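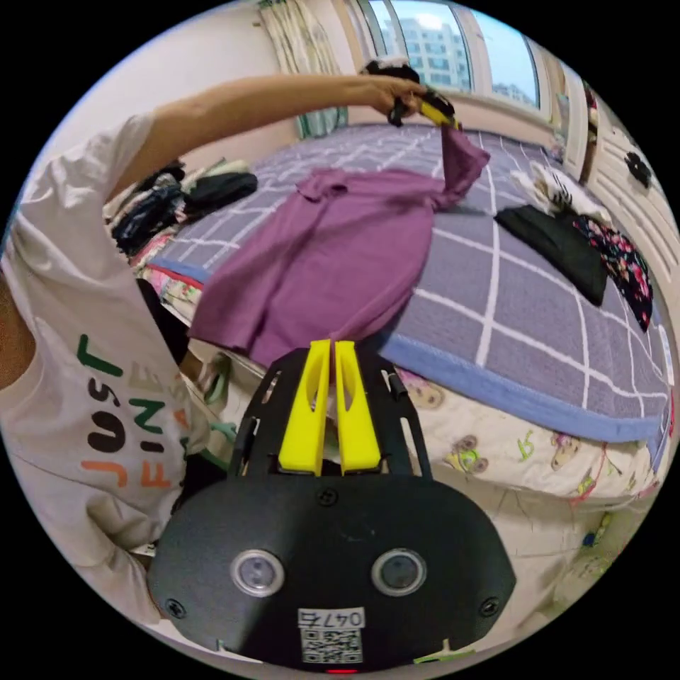 Marikar asked at the spring review whether we should stop buying hand-held grippers altogether and put everything that is left into a second robot arm. It was a fair question and it has shaped most of what we did between then and the end of July, so this report is built round it. The short answer is that we would like to buy a few more hand-held units now, fix the ones we have, and hold the second arm over to the next budget period. The longer answer follows, and we're pleased to say that a good part of it is cheerful.

Where the work has got to

The Lostach project is collecting demonstrations of ordinary clothes handling in ordinary homes: picking a garment out of a heap, finding an edge, spreading it over a bed, folding it, putting it on a pile. People do the work with a gripper in the hand, and the arm in our Stotitz workshop will be trained on what they record. At the spring review we had promised 200 usable recordings by the end of this period. We finished with 301, and we are delighted!

The extra came from two places. Setting up in each home got much quicker once we stopped carrying the big light stands, and people turned out to be very willing to do one more pile of washing while the kit was running. Bedrooms have been the best rooms by a long way. A bed gives you a large soft surface at a sensible height, there are usually more clothes within reach than anyone needs, and a fold that starts on the mattress and drops over the side gives us exactly the sort of hanging cloth that our early tabletop recordings lacked.

Soft, loose garments are still the hardest. A long shirt picked up by one corner hides most of itself, and the second gripper has to come in low to find the hem. We have seen people solve this in several quite different ways, and we want all of them in the collection.

What we have spent

All of the gripper money for this period has gone, and the training computer came in under its line. The detailed sheet is with your finance office, so we will keep to what bears on the decision.

We now own 14 hand-held grippers. They were bought from Meltent in two batches, and the second batch has the better body: the fasteners are easier to reach and the finger bracket can come off without opening the housing. On the first batch a finger change means taking the whole unit out of use for an afternoon. We did not know to ask about this when we placed the first order, and it is now the first line on our buying checklist.

Fingers are the part that wears. The yellow ones flex every time they close, and thick seams and zips are hard on them. We had budgeted for one spare pair per gripper. That was too low, and in June we ran out and had to stand units down while we waited for a delivery. A pair costs us £75 with postage, so keeping a proper stock is cheap next to a week of cancelled home visits.

Travel was higher than planned, mainly because we went to more homes. Batteries and storage cards were lower. We would like to move the leftover from those two lines into spare fingers, and we need your agreement in writing before we do so.

What we would like to buy next

First, more spare fingers, enough for two full changes on every unit. We would order straight away.

Second, four more hand-held grippers from the newer batch. Clothes work nearly always needs both hands, so grippers go out in pairs, and a single faulty unit takes its partner out of action too. Four more would let us keep two pairs back in Stotitz as cover and still run the full visiting timetable. We looked at hiring. The rates are reasonable for a month and poor for anything longer, and a hired unit would need its camera checked and matched again every time it changed hands.

Third, a hard carrying case for each pair. The soft bags were a false saving. They are light and pleasant to carry, but they let the fingers press against the lid.

Why we would wait on the second arm

We want the second arm very much. Two arms working together on a bed is where Lostach is heading, and there isn't a person on the team who would turn one down! But an arm bought today would spend months bolted to a bench doing very little. The training work on the first arm is only now reaching the point where it can use the home recordings, and the mount needs changing before it can reach across a mattress.

There is also the matter of the floor. Our present room in Stotitz would take a second arm, but only with the bed pushed against the wall, and then neither arm could get at the far side. The larger unit across the yard may come free in the autumn. We would ask you to let us decide on the arm once we know about the room, and to allow the money to be carried over in the meantime. The supplier's quote for the arm runs out in September and we have asked for it to be renewed at the same price. They haven't replied yet.

Things that are slower than we hoped

Labelling the recordings is behind. The collection has grown faster than the labelling, and although this is a nice sort of trouble to have, it does need an answer. We are trying a simpler set of labels (picked up, spread, folded, put down) and will go back for the finer detail later.

Keeping track of which gripper has been where was also untidy in the first weeks. Every unit has a sticker with a code on it, and we now scan both units of a pair at the start and end of each visit. Repairs go in the same log, which has already told us that two units are using up fingers much faster than the others. We are looking into whether they close too hard.

What we need from you

Agreement to move the battery and storage money into spare fingers. A yes or no on the four extra grippers and the cases, if possible before the end of August, as Meltent's delivery times lengthen after that. And a note from Marikar confirming that the arm money may be carried over.

We would also love to have someone from your side along on a home visit. Mornings are best, and you will probably be handed a gripper and a heap of T-shirts.

3 comments · 14 shares

Lostach project, Stotitz workshop | Contact us | © Lostach project | Back to top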